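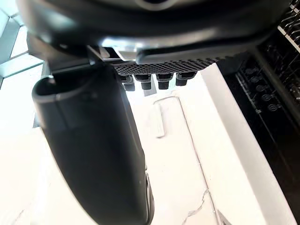 # About us

Polport is a software company. We write the programs that let a robot arm see what is near it, decide where to go, and stop in time when the decision was wrong. We do not build arms and we do not sell them. Our customers already have the hardware, and they come to us when it moves well in the demonstration and badly in their own rooms.

The company was started in Manutberg, in three rooms over a print shop, and we are still in the same building. We have the ground floor now also. English is the second or third language for most of us, so please excuse if some sentence on this site is a little stiff. The documentation is checked more carefully than this page.

## What we make

**Mondus** is our planning library, and it is the oldest thing we have. It takes the joint state of the arm, a model of the space and a goal, and it gives back a path with timing. It plans again every 50 milliseconds while the arm moves. If a new plan is not ready, the arm slows down along the old one. Many customers ask if they can turn off this slowing. They can, but the setting is in the configuration file and not in the menu, and we would like to hear from you before you change it.

**Nnaji** is the perception part. It reads wrist cameras and makes from them a local map of surfaces and edges. Most of our work in the last two years went into Nnaji, and most of that into surfaces which are difficult: white on white, shiny metal, black plastic in shadow, wire racks. A wrist camera also sees the gripper itself all the time, so Nnaji keeps a mask of the fingers and the housing and updates it when they move. When the mask is wrong by a few pixels, the planner believes there is an obstacle always in front of it and refuses to go anywhere. We know this error very well.

There is also a set of smaller tools: a log viewer, a calibration helper for the camera and the wrist, and a replay program which runs a recorded session against a new version of the software. The replay program is free to use, also for people who are not our customers.

## How we work

Each release runs on our own arms before it leaves the house. We test a lot in kitchens and on kitchen appliances, where there are knobs, tiles, narrow gaps and strong light, and where very little was designed for a gripper.

A change to the planner needs 2 reviewers. A change to the stopping behavior needs 3, and one of them must be a person who did not work on the feature. This makes us slower than some other companies. Releases come in June and in winter, with fixes between them when they are needed.

We write down failures in a public list, with the version number and what we did about it. Some entries are open since a long time.

## Working with us

A first project takes usually one season. We ask for recordings from your robot before we make any offer, and we read them before the first call. Universities pay 50 percent of the normal license price for Mondus and Nnaji together.

Visitors are welcome in Manutberg on weekdays. Please write before you come, so that one of the arms is free. The entrance is from the courtyard side.

Last change to this page: 2023-10-19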